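Rarnholm 三人位布艺沙发使用五个月的评价

发布于 2021-07-07

先说结论:坐着舒服,坐垫偏硬,布料耐脏程度一般,靠背高度对个子高的人不够友好。如果你家客厅不大,又不想要那种一坐就陷进去的沙发,可以考虑。下面按我自己关心的几项来写,没有写到的就是我没有用到,或者没有感觉。

沙发是二月买的,灰色,三人位,没有配脚凳。当时在 Rarnholm 和 Elero 两款之间犹豫了很久。Elero 的坐深更大,可以盘腿坐,但是扶手很宽,同样的总长,实际能坐的地方少了一截。我家放沙发的那面墙两头都有东西,一头是暖气片,一头是阳台门,总长没有商量的余地,所以最后选了扶手窄的 Rarnholm。

送货和安装

送货很准时,电话提前打过来问了有没有电梯。我们住 6 楼,有电梯,但是电梯很浅,整条沙发肯定进不去。这款是拆成靠背、底座、扶手几部分装箱的,每个箱子单独进电梯都没有问题。楼道窄的人可以放心一点,不过最长的那个箱子还是要斜着转弯,买之前最好量一下拐角。

安装我是自己做的,没有买上门服务。说明书只有图,没有文字,大部分看得懂,只有扶手和底座连接的那一步画得不清楚,左右两块金属件长得几乎一样,我第一次装反了,拆下来又重新来了一遍。螺丝是内六角的,附带的扳手太短,拧到后面手很疼,建议用自己的工具。底座下面的支脚可以微调,我家地板靠阳台那边略低,调了两圈就不晃了。

箱子打开以后有味道,主要是海绵的味道,靠背那一箱最明显。开窗通风一个多星期以后基本闻不到了。对气味敏感的人最好安排在能开窗的季节收货,我二月收货,开着窗户吃了好几天晚饭,比较冷。

坐感

坐垫偏硬,这一点在店里试坐的时候就知道,但是店里的样品被很多人坐过,新货比样品还要再硬一些。头两个星期我有点后悔,晚上看完一部电影腰是好的,屁股不太舒服。大概到第三个星期开始变软,之后就稳定下来了,到现在没有再继续塌。我平时固定坐靠窗那一头,那一块坐垫和中间那块比,手按下去已经有一点差别,用眼睛看不出来。坐垫可以互换位置,我现在每个月换一次。

靠背是我最不满意的地方。高度只到肩胛骨附近,头没有地方靠。身高不到一米七的人可能没有这个问题,我太太就觉得正好。靠背的角度也偏直,适合看书和吃东西,不太适合长时间看电视。我后来加了靠垫,垫在腰后面,人整个往前挪一点,角度就好多了。
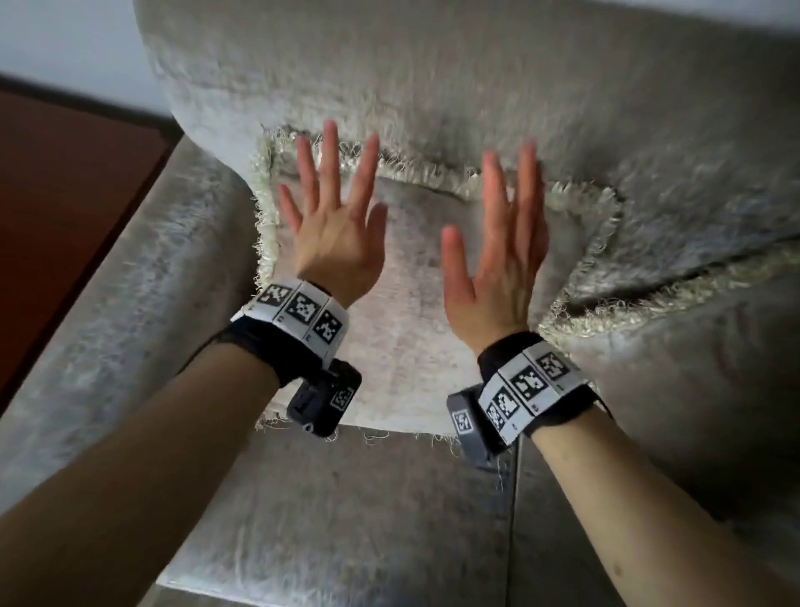

坐深属于中等。我坐满的时候膝盖弯刚好在坐垫边缘,脚能平放在地上。想躺着的话,三人位的内侧长度够我太太躺平,我躺下去要么弯着腿,要么把小腿搭在扶手上。扶手是窄的,外面包了一层不厚的海绵,搭久了会硌,拿它当枕头也不行。如果你买沙发的主要目的是睡午觉,我不推荐这一款,应该去看带贵妃位的。

布料和清洁

灰色我选的是中间那一档,不算深。好处是灰尘看不太出来,坏处是头发和浅色的毛絮很显眼。布料表面有一点粗,夏天穿短裤坐上去腿后面会有印子,不扎人,但是能感觉到不是很细的料子。目前没有起球,扶手前端颜色略微变深,应该是手上的油。

咖啡洒过一次,在坐垫靠前的位置。当时马上用干毛巾吸,再用温水加一点洗洁精擦,干了以后留下一圈水印。后来把那个坐垫套整个拆下来洗了,水印没有了。坐垫套的拉链在后侧,拆起来容易,装回去比较费劲,四个角要一点一点往里塞,两个人一起做会快很多。标签上写最高四十度,不能烘干。我洗完以后觉得略微缩了一点,套上去很紧,坐了几天又松回来了。靠背的套子也能拆,但要先把靠背从底座上卸下来,我到现在没有拆过,也不太想拆。

缝隙是另一个问题。坐垫和扶手之间的缝很深,遥控器、笔、耳机都掉进去过。底下不是封死的布,小东西会一直滑到底座的木板上,要把坐垫整个掀起来才能拿到。吸尘器的扁嘴可以伸进去,但是吸不到最里面。

靠垫怎么配

沙发本身不带靠垫,页面上的图片里有,要另外买。这一点写得不明显,我看到有好几个人在评论里抱怨过。

我先买了两个 Verkance 的填充芯,标注 100% 聚酯纤维,便宜,也轻。用了两个月以后中间变扁,四个角空了,拍一拍能恢复,过一个晚上又扁下去。后来换成大一号的芯子,塞进同样大小的套子里,比原来饱满很多。如果你也打算自己配芯子,建议直接买大一号的。羽毛芯我在朋友家用过,靠着更舒服,但是会有小毛钻出来,我有鼻炎,就没有考虑。

套子方面,浅色的放在灰色沙发上确实好看,也确实容易脏。带毛边或者流苏的要注意清洗,最好装进洗衣袋,不然容易缠在一起。另外这种边容易勾到毛衣的扣子和手表的表带。我觉得一条沙发上有一两个带装饰边的就够了,其他的用素色平边的,靠着也舒服,边上没有东西顶着腰。
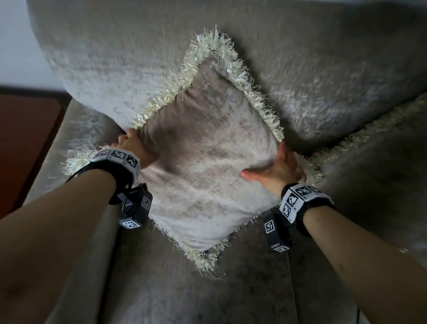

Tiziana Grasso 在这篇的初稿下面留言,说她的 Rarnholm 也是灰色,用了比我久,靠背的问题她是另一种解决办法:不加靠垫,把后面两只支脚调低一点,让整条沙发稍微往后仰。她说这样坐着比原来放松,起身的时候也没有觉得费力,只是沙发后面要多留一点空间,不能贴墙。关于缩水,她的经验是坐垫套不要完全晾干再装,还带一点潮气的时候套上去,在垫子上自己干透,就不会那么紧。

支脚的办法我试了一下,确实有用。我家地板本来就不平,后面能往下调的余量很小,所以效果没有她说的那么明显,地板平的人可以试试。潮着套回去这一条我有点担心里面的海绵发霉,南方梅雨天恐怕不合适,我没有试。

和另外两款的比较

买之前坐过的不止两款,把印象比较深的写在这里,供参考。

Elero 前面说过了,坐深大,坐垫软,看电视很舒服。店员说它的坐垫是多层的,上面有一层羽绒,每隔几天要拍打整理,不然会塌成一团。店里那条样品就没有人整理,看上去比较邋遢。价格也高出一截。有时间打理、客厅又够宽的人,我觉得它比 Rarnholm 舒服。

Gape 是三款里最便宜的,外形和 Rarnholm 很接近,站远一点分不太清楚。区别在底座,Gape 坐下去能听到弹簧的声音,我坐的那条中间位置声音最大。坐垫套不能拆,只能表面擦洗。如果是租房用,住一两年就搬走,我会选它。自己家长期用,为了能拆洗多花一点钱是值得的。

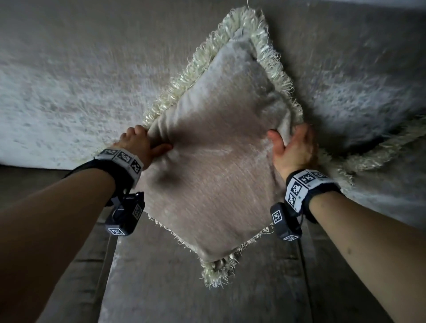

三款的质保时间不一样,而且都只保框架,不保布料和海绵。买的时候要问清楚,销售嘴上说的“都保”,和单子上写的有差别。Rarnholm 的单子上还有一条,自行安装造成的损坏不在范围内,所以螺丝一定要按顺序先全部带上再拧紧,不要装一个就拧死一个。

用到现在的小毛病

左边扶手在我坐下去的时候响过一阵,把连接处的螺丝重新紧了一遍就好了。我猜是刚装好的时候木头和金属件之间还有空隙,坐一段时间以后松了。建议装完一个月左右检查一次。

支脚底下没有贴毛毡,直接和地板接触。我们拖地的时候会推动沙发,地板上出现了一道浅浅的划痕,后来自己买了毛毡贴上。贴完以后沙发比以前容易滑,坐下去重一点会往后退,于是又在后面两只脚下面换成了橡胶垫。

底座离地 8 厘米,扫地机器人进不去,拖把头也只能伸进去一部分。灰积得很快。每隔一段时间要把沙发整个拉出来清理,一个人拉得动,但是要先把地毯卷起来。

适合谁买

客厅小、有电梯但电梯不大、平时坐着多躺着少、个子不太高的,可以买。想要软的、想躺着看电视的,去试 Elero,或者别的更深的款式。家里有猫的我没有办法给意见,我家没有养,不过这种有纹理的布料我估计会被抓。

满分 100 的话我给七十多分,扣分主要扣在靠背和缝隙上。等用满一年我会再更新坐垫的情况,到时候把靠背套也拆下来洗一次,看看缩不缩水。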